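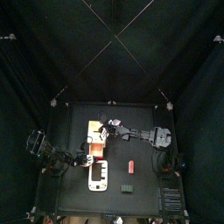 Bimanual Manipulation Group, Nostwood Robotics Laboratory

4. The open day demonstration

I'll admit up front that we did not plan the open day as an experiment. We planned it as an open day. But visitors asked such good questions, and the logging was running anyway, that by the end we had 354 recorded episodes we hadn't collected on purpose, and it seemed a shame to leave them out of the paper.

Figure 3. The two-arm cell at the open day. The small cabinet has its orange drawer open, with the white tray in front of it and two coloured blocks on the mat.

The cell is the same one described in Section 2: two arms facing each other over a dark table, black fabric on the walls, and a policy we call Leckie driving both sides. Leckie was trained on 3266 episodes, none of them recorded with a crowd leaning in. We had wondered if all that movement outside the curtain would upset it, so we hung the fabric a bit lower than usual and hoped for the best.

Visitors came through in groups, and each group got to pick where the objects went before we started a run. People are wonderfully unhelpful at this! Left to ourselves we put the blocks in sensible places, with lots of room for the fingers. A kid of nine or so will wedge one right up against the cabinet and then stand back to see what you do about it. Of the 354 episodes, 19 began from a layout our own reset script would have thrown out, and I've marked those separately in the Ikanley logs.

For the afternoon we swapped in the kitchen set, mostly because it's my favourite – the sushi pieces always get a laugh.
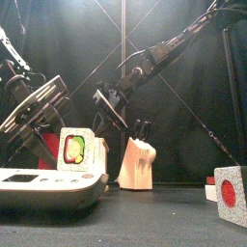

The kitchen layouts are also harder on the arms. With something tall on the table, both grippers have less free space above it, and the order in which they move starts to matter. Our planner, Brerninico, handles this by letting one arm claim the shared middle region while the other waits at its edge. From the visitor's side that looks like politeness, and more than one person asked if we'd programmed manners into it. We hadn't, but I've started using the word in talks.

We capped every run at 30 seconds so the line would keep moving. That cap is a real limit on what these episodes can tell us: a slow success and a stuck arm both show up in the logs as a timeout, and I haven't tried to separate them after the fact. For the same reason I don't report a success rate in this section, and the open day data were kept out of training for every result in Section 5. We'd like to run the visitor layouts again in September with no cap and the same object positions.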